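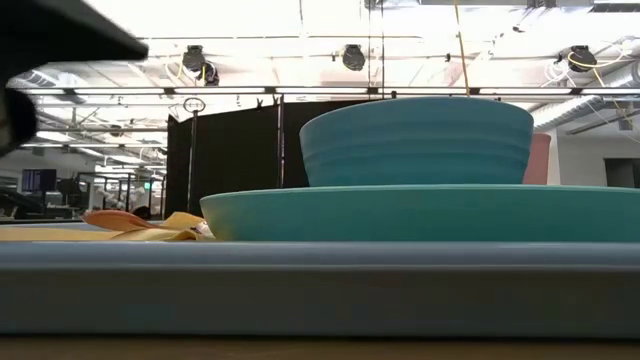 ## Stetelora table-laying pack, reviewed by someone who hates laying tables

13/06/2025

I've wanted a machine to lay the table since I was old enough to be told to do it, so when Fomalcombe offered me an afternoon with the Stetelora pack I was on the train before I'd finished reading the email. It's a set of practice chores plus the software that runs them (called Nidanero, and yes, I kept saying it wrong). You bring your own arms. You get a tray, a plate, a bowl, a cup, a napkin and cutlery, and the job is to put them where a reasonably fussy aunt would want them. The pack costs £200, and it's worth knowing that most of what you're paying for is the software. The crockery is cheerful stuff, teal plate and pink cup, and I'd happily have it in my kitchen.

### Setting up

Easier than I feared! The instructions are short and mostly in the right order, though the page about the tray comes after the page where you need it. You show it the chore first by guiding the arms through it yourself, holding a handle and squeezing to work the fingers. I found this enormous fun for the first half hour and then rather hard on the wrist.

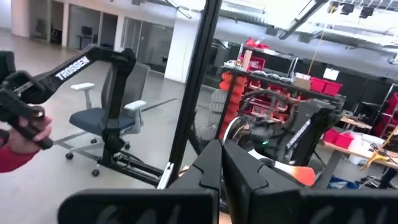 *A hand on the handle at the end of one arm, bins and shelving behind.*

My own showing was terrible, by the way. I put a fork down on the wrong side and had to do the whole run again, and Nidanero has no way of trimming off the bad bit at the end. You bin it and start over. I'd like that fixed before anything else.

### So can it lay a table?

Sort of. I let it have 12 goes on its own. The plate and bowl it managed nicely nearly every time, slowly, with the sort of care I'd use carrying somebody else's wedding china. The cup was fine too. Cutlery was much more of a gamble. A spoon lying flat on a cloth gives the fingers very little to get hold of, and more than once they closed on a pinch of napkin as well and the lot came up together.
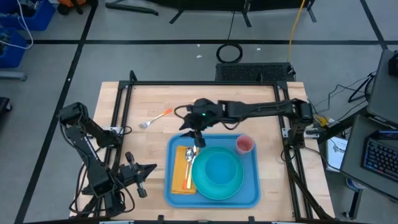
Then there's lining things up. A person puts the knife down and nudges it straight without thinking, and Stetelora does have a nudge setting, but it's switched off to begin with and buried in a menu called Finishing. Turn it on. It added a fair bit to each go and the result looked far more like a table I'd sit down at.

Folding the napkin I'd still do by hand. There is a folding chore in the pack, and I tried it on two separate goes and got a nice rectangle once and a sort of yellow pasty the other time.

The older McIver pack, which I tried back in May, only asks you to stack cups, and I was bored of it by teatime. This one is much closer to a real chore and I learned more from it, mostly about how much fiddling my hands do without telling me.

**Good:** sensible chores, nice crockery, kind to beginners

**Less good:** no trimming of bad runs, muddled instructions, cutlery

**Would I buy it?** For a school or a club that already has two arms, yes. For my own kitchen, no, I'm still laying the table myself, and it takes me under a minute if I don't bother with napkins.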